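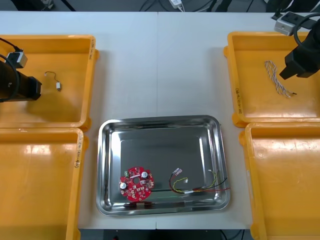 Right, cable sorting, part one of however many this takes. I've finally given in and started doing the big drawer at the workshop, the one everybody opens, sighs at and closes again. My rule this time is that a tray gets writing on its side before anything goes in it. The yellow trays are brilliant for that because the marker shows up from across the room, and a little wire with a white connector looks much less like rubbish once it's got a whole tray to itself. The twisted white and black bundle in the other one is next for untangling – wish me luck.

---

Some background for those of you who weren't around in January. We moved from the Marklow unit to the new place and I packed the electrical bits last, at midnight, into one bin bag. One! Everything that bends was in there. Extension leads, fan wires, the good soldering iron lead, somebody's earphones. It went into the drawer in a lump and the lump has been living there ever since.

---

Tharindu has asked for it to be noted that he offered to help with the packing and I said "no no, I've got a system".

Noted.

---

Things I've learnt so far about yellow trays:

- They're a bit too shallow for anything with a plug on it
- Marker on the outside wall stays put, marker on the inside rubs off on your sleeve
- They slide about on a smooth white table, so I push the edges together when I'm working quickly
- You will always want one more than you have

---

Vasanthi asked where I get them. Gazi, the catering supply place behind the bus station, bottom shelf at the back. They're sold for food and they've got a metal version too, which I like for screws and offcuts as you can tip it out and wipe it. I paid 12 quid for the last stack and carried it home on the bus like a prize.

---

OK so the sorting itself. I tried doing it by colour first and that was a mistake. Do you know how much of the world's wire is black? I had a lovely tidy white pile, a tiny red pile and then a sort of hedge.

Second go, I did it by length. Better, but you have to untangle everything before you know how long it is, and by then you've done all the hard work and you just want a biscuit.

Third go is by what's on the end. Connector, bare, or mystery. This one's working! You can usually find an end even when the middle is a disaster.

---

Mystery is the biggest category, obviously.

---

Obaidul says a wire that hasn't been used in a year should go. Obaidul also has a carrier bag of phone chargers for phones he no longer owns, so I'm taking that under advisement.

---

Untangling tips, as a few of you messaged:

Don't pull. I know. Don't though. Find the loosest loop and make it bigger, and keep making it bigger until something falls out of it. Work on a pale surface with plenty of light. If two wires are properly twisted round each other, hold one end up in the air and let the other one spin itself free – very satisfying, do it over the table and keep your face back.

If it's been ten minutes and it's worse, put it down and do a different one.

---

Magdalini swears by a knitting needle for tight knots. I tried it with a chopstick and it was fine until the chopstick got involved.

---

Labels! I go back and forth on labels. I had one of those label makers, a Danirero, and I loved it right up until I had to buy the tape for it. 17 pounds a roll! So now it's a marker and my own terrible handwriting, running up the side of the tray so I can read it with my head tilted. My niece says it looks like a ransom note. It's dark and it's legible (to me) and it costs nothing.

The trick is to write what you'd actually shout across the room. I had a tray marked "Miscellaneous low voltage connectors" and not one person put anything in it. Crossed it out and wrote SMALL WHITE ENDS and it filled up in an afternoon.

---

Garba came by to borrow a drill and stayed for an hour doing bare ends. He's quick, too. He twists each one round two fingers, tucks the tail through and drops it in, and they stay put. Mine spring open the second I look away. I've watched him do it over and over and I still can't see the bit where it becomes a bundle.

---

Question for the proper tidy people: what do you do with single wires that are too short to coil? I've been laying them flat in a tray, but they all hook round each other the moment you move it. Envelopes? Tiny bags? A bit of card with slits in it? I don't want to buy anything new unless it's really good.

---

Lots of votes for card with slits. Jinus does cable ties in packs of 600 and two of you sent me the link within a minute of each other, which is very sweet, but I think if I owned 600 cable ties I'd need a tray for the cable ties.

---

Made a slitted card out of a cereal box. It's good! It holds the short ones nicely and you can write on it. The slits want to be smaller than you think, and cut them at a slight angle so the wire doesn't slide back out. Thank you to whoever it was that said angle, I've lost your reply in all the chopstick chat.

---

Still to do: the fan wires, everything that came off the old lamp, and whatever is at the very back of the drawer that's making it not shut. I put my hand in and it was soft. Having a cup of tea before I deal with that.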